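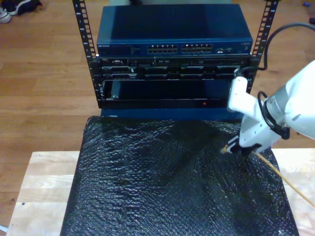 The switch at the top of the rack.

Fiction > Short Stories > Office

3 comments | 12 shares

Standard Cost

The variance was 278 dollars, unfavorable, and it sat in the overhead account of the Paiva plant at the close of every month from April through December. Deisy Carhuamaca found it on her fourth day at Somico. She had been told to learn the system by tying out the small plants first, and Paiva was the smallest. It made one product, a molded gasket sold under the name Genilen, in one size.

She printed the overhead schedule and ticked each line in pencil. Rent agreed to the lease. Power agreed to the bills. Depreciation agreed to the asset register. Indirect labor agreed to payroll. The total of the lines was 278 dollars less than the total at the foot of the page.

She added it again with the tape running. Then she took the schedule to Wilmer Guzmán, who had the desk across from hers and had closed Paiva for six years.

"It's under the threshold," he said.

"What is it?"

"It's 278 dollars."

"I mean what was bought."

Wilmer took the page and looked at the foot of it. He had a way of holding paper at arm's length and then bringing it slowly in.

"It goes to cost of goods sold with the rest of the variance," he said. "Line 40. The auditors pass on anything under a thousand at that plant. You write 'immaterial' and initial it."

She wrote "immaterial" and did not initial it. She put the page in her tray under the stapler.

The plant used a standard cost for Genilen that had been set by Noboru Sasaki, the controller before the present one. His card was still in the file. It gave the material, the labor and the overhead for a batch of 155 pieces, each figure in the same small upright hand, with the arithmetic shown. At the bottom he had written the overhead rate and, next to it in brackets, "incl. E.C."

Deisy read the card several times over the next week. The rate applied overhead by machine hour. If she took the lines on the schedule and divided by the normal hours, she got a rate a little lower than the one on the card. If she added 278 dollars a month, she got the card's rate to the last decimal.

The variance was therefore not an error in the adding. Sasaki had built it into the rate, and someone had built it into the total. It was missing only from the list.

"Who is E.C.?" she asked Wilmer.

"Equipment charge," he said. "Probably. Or excise."

"There's no excise on gaskets."

"Equipment charge, then."

She asked Bogdan Neagu, the plant accountant at Paiva, by phone. The line was poor and a press was running behind him. He said that the total came to him from the system and the lines came to him from the system, and that he had once opened a ticket. The ticket had been closed with the note "working as designed."

"Does any money leave?" Deisy asked.

"Every month. By transfer, on the second. It goes out with the petty cash refill."

"To whom?"

She could hear him moving paper. The press stopped and started.

"Castaño," he said. "Elvira Castaño. Vendor number four."

The vendor numbers at Somico had five digits. Deisy looked up number four and the system returned a blank screen with a cursor in the first field. She went down to the records room, where the paper master was kept in gray binders, and pulled the first one. Vendors one to three were the water company, the power company and the landlord. Vendor four was E. Castaño, at an address in Sevora, terms net two days. Under "Description of goods or services" was typed: "Counting."

There was a contract behind the vendor sheet, one page long. It had been signed by Elvira Castaño and by Sasaki. It provided that she would attend the Paiva plant on the last working day of each month, count the finished goods, and deliver the count in writing to the controller. The fee was fixed. It had no end date and no clause for notice.

Deisy checked the year-end file. The finished goods count at Paiva was done by Bogdan's staff with a scanner and loaded that night. There was no second count. She checked the year before, and the one before that. She then wrote to the present controller's office and asked where the written counts were delivered, and was told by return that the controller's mail for Paiva went to a post box opened by a predecessor. The key was in the safe. She signed for it.

The box was the deep kind. It held 155 envelopes, all the same size, packed on edge. She brought them back in two copy-paper cartons and put them on the floor beside her chair.

"You could have left those there," Wilmer said.

"They're count sheets. They're support."

"Support for what? It's immaterial."

She opened them in order. Each held one sheet, ruled by hand into columns: row, bay, pieces, condition. Each was footed and cross-footed. Where a figure had been changed it was struck through once and initialed. In the space for remarks there was usually nothing. Once there was "Roof leaks over bay 9." Four months later there was "Roof repaired."

For the early years Deisy set each sheet against the book quantity, and the two agreed or nearly agreed. Then the scanner came in. From that month the sheet was lower than the book by four pieces. The next month it was lower by eight. It went on that way, four pieces a month, with no month skipped, and in the remarks on every sheet, in the same words, Elvira Castaño had written: "Difference continues. Please advise."

Deisy laid the sheets on the empty desks by the window, in rows, and walked along them. Wilmer got up after a while and walked along them too. He picked up one from the middle and brought it slowly in.

"Four pieces," he said.

"It's the test scan. Bogdan's people scan four pieces at month end to prove the reader works. It must post them as receipts."

"What's it worth?"

"All together? At standard, less than one month of her fee."

He put the sheet back and squared it with its neighbors.

"So it costs more to know about than it does to have," he said.

"Yes."

"You'll have to write that down. They'll ask."

She wrote the memo that afternoon. She set out the facts in numbered paragraphs, with the contract as Exhibit A and a schedule of the counts as Exhibit B. She proposed an entry to reduce finished goods to the counted quantity, and a change to the scan routine. She proposed that a line be added to the overhead schedule, reading "Physical count, E. Castaño, 278.00," so that the lines would agree to the total. Under "Effect on income" she wrote "None significant." She considered a paragraph on whether the contract should be ended and drafted it twice. Both drafts were sound. She left the paragraph out and renumbered the ones after it.

Then she took the page from under the stapler, erased the word "immaterial," and initialed the foot.

There was one thing left open. The sheets asked for advice and no one had given any. She looked for a form for that and did not find one, so she used plain letterhead.

"Dear Ms. Castaño," she wrote. "We have received your counts. We agree with your figures. The difference arises from the month-end scan and has been corrected in the books. Please continue."

She read it through, struck out "Please continue," and initialed the change. Underneath she wrote, "Please advise whether you wish to continue," and copied the address in Sevora onto the envelope from the sheet for vendor four.

The answer came in the post box with the next count. The sheet was ruled as before. It agreed to the book. In the remarks it said, "Noted. Bay 9 leaking again."

Deisy sent a copy to Bogdan, with the bay number circled, and filed the original behind the contract.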